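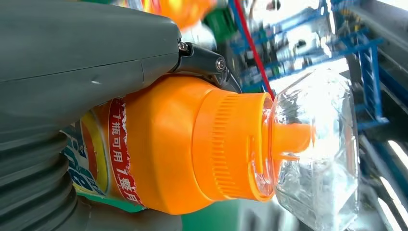 1/ Laundry corner thread, because I spent my whole Saturday-type energy on a shelf of bottles and I need to tell somebody. Buckle up, it's long and it's mostly about detergent.

2/ So the orange one. Big bright orange bottle, orange cap to match, and a red strip on the label in Chinese that says one bottle lasts a whole month. A whole month! I read that and thought, whose month? I do not live in that household.

3/ I have three kids in sports, a dog who sleeps on every clean thing, and a husband who uses a fresh towel like he's at a resort. We started keeping a tally on the back of the closet door in May because I wanted to know how bad it was. 61 loads. In May. That's the number I have to live with now.

4/ The tally is what got me going on the whole closet, to be fair. You stand there making a little pencil mark and you start noticing things. Like the sticky ring on the shelf. Like the second sticky ring on the shelf.

5/ Everything came out onto the hallway floor. I found 7 bottles of detergent in various stages of nearly gone. Seven! Each one with that last half inch you can never get out, and every time I'd apparently said "eh, I'll deal with it" and opened another one.

6/ How I got the last of it out, for those who asked last time: splash of warm water in the bottle, cap on tight, swish, pour it straight in with a load of towels. Do it right before you wash. Don't let the watered-down stuff sit on the shelf for a month like I did once, it gets weird.

7/ Do NOT pour different soaps together into one big bottle to save space. I know it's tempting. My mother-in-law did it and we had a jug of gray jelly under the sink for a year.

8/ Shelf itself: the house is old (1891, and the laundry closet was very obviously a pantry first) so nothing in there is level. Bottles creep. I'm not kidding, they creep toward the door when the washer spins. I've had one jump.

9/ Fix for the creeping was a Sodon tray, the long shallow one with the rubbery bottom. It's meant for boots. It fits the shelf with maybe a finger's width to spare and it catches drips, so goodbye sticky rings.

10/ I also tried the Finia stacking bins and I'm sorry, I wanted to love them, they're so cute. But a full bottle is heavy and they bow in the middle. They've got the clothespins and the stain sticks in them now and they're doing great at that.

11/ Somebody is going to ask about decanting into pretty glass jars. I did it. It lasted two weeks. I missed having the directions on the bottle, I missed having a cap I could screw down hard, and the spigot dripped on my sock every single time. Back to the ugly bottles. I kind of like the orange now, you can spot it from the kitchen.

12/ Which brings me to my color system that I'm way too proud of. Orange bottle = everyday stuff, the kids are allowed to use it. Anything else on that shelf = ask me first. My youngest can't remember to flush but she can remember orange.

13/ Measuring! We were all using way too much. I drew a line on an old plastic cup with a Sharpie and that's the scoop for everybody. Small load, stop under the line. Big load, to the line. Football pants, to the line and a prayer, plus a soak the night before.

14/ Towels came out softer just from using less soap, by the way. I'd been blaming the dryer for two years. I had priced out a new dryer!! I owe that dryer an apology.

15/ Also got rid of: the lint-roller graveyard, a box of dryer sheets that had stopped smelling like anything, one iron with no cord, and a mesh bag containing one (1) baby sock. My baby is in fourth grade. I kept the sock.

16/ Someone in my replies swears by the Seok wool dryer balls. I have them. The dog also has them. We're down to two and one of them is damp.

17/ Rule going forward is one open, one waiting. When I open the waiting one I write it on the grocery list that same minute, while I'm standing there, or it will never happen. Taped a pencil to the door so I have no excuse.

18/ Will report back on whether we get anywhere near a month out of one bottle. I'm writing the start date on the cap in marker. My guess is twelve days, my husband said three weeks, and the loser folds fitted sheets.

19/ Okay the washer's beeping. If you have a trick for getting dried detergent out of the grooves in a wood shelf, please tell me, the vinegar only got half of it and now the hallway smells like a salad.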